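Fri 16 September

Okay, long one tonight, I'm too wound up to sleep. We finally have a number! 67 percent. That's how often the arm got an object out of the bin on the first try, over 171 picks, with the new way of choosing where to grab. The old way got us a little over half on the same mix of stuff, so I've been walking around the lab all afternoon looking smug and eating other people's crackers.

The idea is so simple I'm almost embarrassed (I had it in the shower back in April). The old Devetti planner scores every possible grasp and takes the top one, full stop. Mine takes the top 7, nudges each of them a tiny bit in simulation, 2000 nudges altogether, and keeps the one that falls apart the least. So we end up grabbing things in a place that's slightly worse on paper but doesn't care much if the camera is off by a hair. And the camera is always off by a hair!

Bad news, the thing is slow. All that nudging eats time, and I can hear the Prondix people sighing already, they want it quick enough for a packing line. I think I can throw out most of the nudges early if a grasp is obviously terrible. Tomorrow's problem. Well, Monday's.

The other thing bugging me is the walls. Anything lying out on the open floor of the bin goes great. Push it up against a side and we drop right back to where the old planner was, maybe a hair under. I went through the logs after lunch and it's nearly always the same story, the planner likes a grasp, the arm can't get its wrist in there without hitting metal, and it settles for something silly. I don't want to fudge that in the paper. It gets its own table, and if the reviewers grumble, fine.

Saved this one from the fixed camera to stick in here: 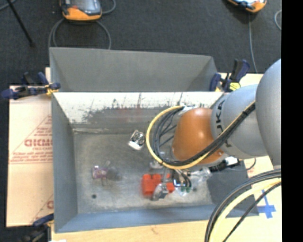 Gripper down at the red one, two more things still on the bin floor.

I love that beat-up bin. I know every scratch on the far wall by now.

Still to do: rerun the wall cases, fix the axis labels on the Fitzgerald plots (I had seconds where it should say tries, ugh), write back to Nonda about the extra objects. And buy coffee, we're out at home too. Bed.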